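Momham 老房子住户与转手记录 自述文件

先打个招呼。这份东西原本是我自己查房子用的一张大表，越拖越大，后来陆续有人写信来要，每次都得在邮件里从头解释一遍哪列是什么意思，我实在解释烦了，就写了这个文件。你要是只想下载了就走，请至少看一眼“已知的毛病”那一段，不然回头又来问我为什么同一个面包师在三条街上同时住着。

里面是什么

Momham 镇老城这一片，从有门牌以前一直到战后重编门牌为止，哪栋房子谁住过、谁卖给谁、盖在哪块地上，能找到书面依据的我都记了一行。一共3362行。一行是“某一份材料在某一年说了某栋房子的某件事”，所以一栋房子可能有三十几行，也可能只有可怜巴巴的一行。想数房子的话请按 house_id 去重，别数行数，已经有两位朋友数错了，其中一位还写进了文章里（文章我很喜欢，数字不对）。

资料主要来自下面这几类，按我信任的程度从高往低说：

地税簿。字写得丑，但收税的人不会记错谁欠钱。
地块图和附的地块册。盖房以前那块地是果园还是菜地，全靠它。
卖房告示，大多是从旧报纸上抄的，少数是人家墙里糊着的。
街道名录。出版方每年改得很懒，人搬走三年了还印着。
老人家的口述。很有意思，也很不准，我单独标出来了。

最开始是一抽屉卡片，有4000张，是镇上图书室的一位老馆员几十年里手写下来的。我录的时候把重复的合了，把完全认不出是哪栋房子的抽了出来，剩下的加上后来新找到的，就成了现在这个样子。抽出来的那些没扔，都在 unplaced 那个文件里，哪天你要是看见“大榆树对面的屋子”觉得眼熟，请务必告诉我大榆树在哪儿。

文件清单

压缩包里有6个文件，全是 UTF-8 的逗号分隔文本，用表格软件打开时记得选编码，直接双击的话中文备注会变成一堆问号。

records 是主表，就是上面说的那些行。
houses 是房子表，一栋一行，有编号、曾用名、现在的门牌、还在不在。
people 是人名表，把各种写法归到一个人身上，归得对不对另说。
sources 是来源表，每一份材料的简称、馆藏在哪儿、我看的是原件还是复印件。
streets 是街名对照，老街名到新街名，附大致改名的年份。
unplaced 就是那堆认不出来的。

主表和房子表用 house_id 连，主表和人名表用 person_id 连。person_id 空着的不是漏填，是材料上只写了“房客”或者“寡妇某氏”，我不敢认。

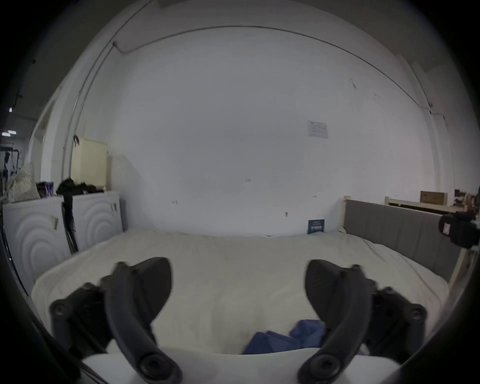

主表各列

record_id，流水号，没有含义，删掉的号不会再用，所以中间有跳号，不用替我担心。

house_id，房子编号，前两个字母是街，后面是从街东头往西数的次序。Plamon 街的房子编号我是从西往东数的，那是我第一条录的街，当时没想清楚，后来引用的人多了就不敢改了。对不起。

year，材料说的那一年。注意不是材料印出来的那一年。名录通常是前一年秋天收的稿，所以名录来的行我都往前挪了一年，原始年份在 year_printed 里，你要是不同意我的挪法可以自己挪回去。

year_printed，见上。

event，发生了什么，取值有：居住、购入、出售、出租、建造、扩建、分割、拆除、抵押。“分割”指一栋大宅被隔成几户，战后特别多。有些行我实在分不清是出售还是抵押，因为告示上那句话两种都讲得通，这种我写“出售”，备注里打问号。

person_as_written，材料上怎么写我就怎么抄，错别字也抄。

person_id，归并以后的人。

occupation，职业，照抄，没有统一。所以你会看到“布商”“布匹商”“卖布的”三种，其实大多是一家人。我想过统一，后来发现“布商”和“卖布的”在那个年代讲究还不小，前者要住正街，后者住后巷，统一了反而把这点意思抹掉了，就没动。

parcel，盖房以前的地块号，只有地块图盖得到的区域才有。

parcel_name，地块的老名字，比如“下果园”“鹅塘角”。这一列我自己最喜欢，没什么用，但好听。

source，来源简称，去来源表查。

confidence，可信度，分4档：甲是我亲眼看了原件，乙是看了复印件或者照片，丙是别人抄给我的，丁是口述。请注意这个档次说的是我离材料有多远，材料本身说没说谎我可管不了。有一张告示把一栋漏雨漏了十年的房子写成“干燥宜人”，档次照样是甲。

note，备注，随便写的，语气有时候不太好，那是夜里录的。

拿一栋房子走一遍

光看列名肯定没感觉，拿 Sellia 来说吧。Sellia 是老城南边那栋双开间、带一圈铁栏杆的大房子，镇上的人多半叫它“栏杆屋”，真正的房名刻在门柱上，被常春藤盖了大半。

在房子表里搜 Sellia，能看到三个曾用名。最早那个根本不是房名，是地块名，“晾布地”，因为盖房以前那儿是公共的晾晒场，谁家染了布都往那儿铺。拿它的编号去主表里筛，第一行是地块册，说那块地归教区所有，租给一个姓 Heffernan 的。隔了几行，event 变成“建造”，人还是 Heffernan，职业写的是“建筑商”。再往下没几年就有了卖房告示，说房子“新近落成，客厅两间，卧房若干，附马厩及水泵一口”。

我一开始以为事情很简单：Heffernan 租地、盖房、卖掉，赚一笔走人。后来拿地税簿一对，发现告示登出来以后他还继续交了好几年税，说明要么没卖出去，要么卖出去又租回来自己住。这两种可能我都写在备注里了，到今天也没定。我个人偏向没卖出去，那个价开得太离谱了。

再后来房子进了一位医生手里，医生的遗孀把它分成上下两户，楼上租给一位教钢琴的女士，主表里连着好多年都是她，名录把她的姓拼了五种花样。人名表里我全归到一起了，这个归并我很有把握，因为五种拼法的职业都是“钢琴教师”，一栋楼上总不会轮流住五位姓氏差一个字母的钢琴老师吧！
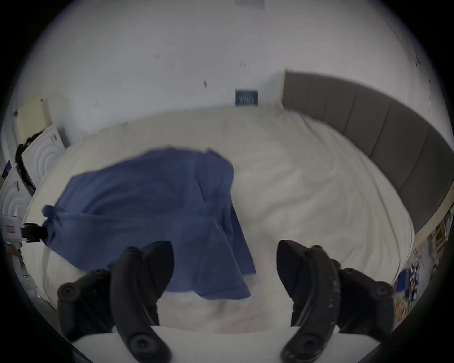 查这种房子最容易上当的是房名会搬家。有钱人从小房子搬到大房子，常常把房名也一起带走，钉在新家的门柱上。所以同一个房名在前后两年出现在两条街，不一定是抄错，去看看那一年有没有人搬过。我在房子表里加了一列 name_moved，打了勾的就是确定搬过名字的。Sellia 没搬过，它后头那条街上有一栋小的搬过两次，最后那块名牌去了哪儿我不知道。

已知的毛病

这一段请认真看。

第一，门牌。战后重编门牌以前，镇上有好几条街用的是“从教堂那头数起”的编法，新盖的房子插在中间就写成几号半。重编之后的对照表在市政那边只剩半份，另外半份是我拿地图和电线杆的位置一栋一栋推出来的。推出来的那些在房子表的 match 列里写着“推”。请不要把“推”当成定论去给人家的房子挂牌子，真有人这么干过，房主后来请我去看，那栋楼根本比牌子上写的人晚出生。

第二，同名同姓。Momham 的人起名字非常省事，爷爷、爸爸、儿子用同一个名字，而且三代都开同一间铺子。我能靠去世年份分开的都分开了，分不开的就给了同一个 person_id，在人名表里标了“或为数人”。前面说的同时住三条街的面包师就是这么来的。

第三，女性。地税簿只写户主，所以一栋房子里实际上住了谁，很多年都是空白，等丈夫死了才突然冒出一位“某某遗孀”。你要是拿这张表去算镇上有多少女房东，算出来的数肯定偏小，请在文章里写清楚。

第四，穷人家的房子。大宅有名字、有告示、有人写信抱怨邻居的鸡，后巷那些一排一排的小屋什么都没有，在名录里就是一句“若干户工人”。我把能拆开的拆开了，剩下的还是一行顶一排。所以这张表对大房子偏心得很厉害，这不是我的本意，材料就长这样。

第五，Plamon 街北侧有一段是空的。那几年的地税簿泡过水，纸粘在一起，档案室不让翻，我也不敢翻。等哪天他们揭开了再补。

第六，我自己。字认错了是难免的，特别是老式手写的“七”和“十”，有一阵子我全认反了，后来回头改过一遍，我不保证改干净了。

谁帮过忙

录入大半是我敲的。地块图那部分要谢谢 Tài Dương，他把扫描图一张张对到现在的地图上，还顺手把我画歪的老城边界给纠正了。streets 这个文件基本是他的功劳，我只负责在旁边说“这条街以前不叫这个”。他坚持每个街名都要有出处，为了一条只有十来步长的小巷，我们来回写了一个多月的信，最后在一张讣告里找到了。

还有好几位老住户让我进门看房契、看地窖、看糊在墙里的旧报纸，他们不愿意留名字，我就不写了。有一位阿姨边翻箱子边给我讲她婆婆怎么和隔壁争那口水泵，讲了一下午，最后房契没找到，水泵的事我全记在备注里了，可信度是丁。
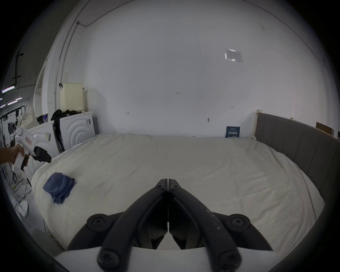 怎么用、怎么引

随便用。写文章、做地图、给孩子做作业、查自己家房子以前谁住过，都行，不用事先问我。引用的时候写“Momham 老房子住户与转手记录”，再带上版本号就够了，引到具体某一行的话请把 record_id 也写上，方便别人回来对。

要拿去卖的，请先写信给我。倒也没别的意思，里面有几份材料是私人借给我抄的，我答应过人家不拿去卖钱。这些行在来源表里标了“私藏”，你把它们筛掉，剩下的我没意见。

在世的人我没收。主表截到战后重编门牌那一年，就是为了避开这个麻烦。要是你发现有你家里还健在的长辈被我录进去了，觉得不合适，告诉我行号，我删，不问理由。

几个常被问到的

问得最多的是“我家房子是哪年盖的”。说真的，大部分我答不上来。event 是“建造”的行很少，多数房子我只知道它在某一年的名录里第一次出现，那只能说明那一年它已经在了。房子表里的 first_seen 就是这个意思，请不要抄成“建于”。有几栋从地块图上能看出前一版还没有、后一版有了，这种我给了个起止范围，在 built_from 和 built_to 两列。

也有人问 Heffernan 到底盖了多少房子。人名表里查他，能跳出来一长串，但是要小心，他儿子接了生意还是用老招牌，我分不出哪栋是老子盖的、哪栋是儿子盖的。有人说看窗楣就知道，老子爱用尖的，儿子爱用平的，我在街上走了一圈，觉得这个说法有一半对。

还有人问为什么不做成网站。做过，挂了半年，搜索框老是坏，我修一次它坏一次，后来就关了。现在这样挺好，一个压缩包，下载下来断了网也能翻。谁愿意做网站请尽管拿去做，做好了给我个链接，我加在这里。

改动

现在这一版补了南边两条巷子的名录，改了一批前面说的“七”和“十”，给房子表加了 name_moved 这一列，另外把“马厩”从房子里挪出去了，之前有几间马厩混在里面，还给它们编了住户。

上一版主要是换编码，内容基本没动。再往前的我没好好记，那时候还是一张表套一张表，颜色涂得花里胡哨，黄的是要查、绿的是查过、粉的我自己也忘了是什么。要是你手里还有那个带颜色的旧版，别用了，换成这个。

下一步打算录河对岸。那边的地税簿九月才从修复室回来，我先去看看状况再说。要是你家正好有河对岸的房契、告示、老照片背面写着字的，拍一张清楚的寄给我就行，背面也要拍，很多时候有用的都写在背面。

找到错了请直接写信，写上 record_id 和你觉得应该是什么，有依据最好，没有也行，我去查。一次攒一大堆再寄也可以，我回信慢，收割季前后尤其慢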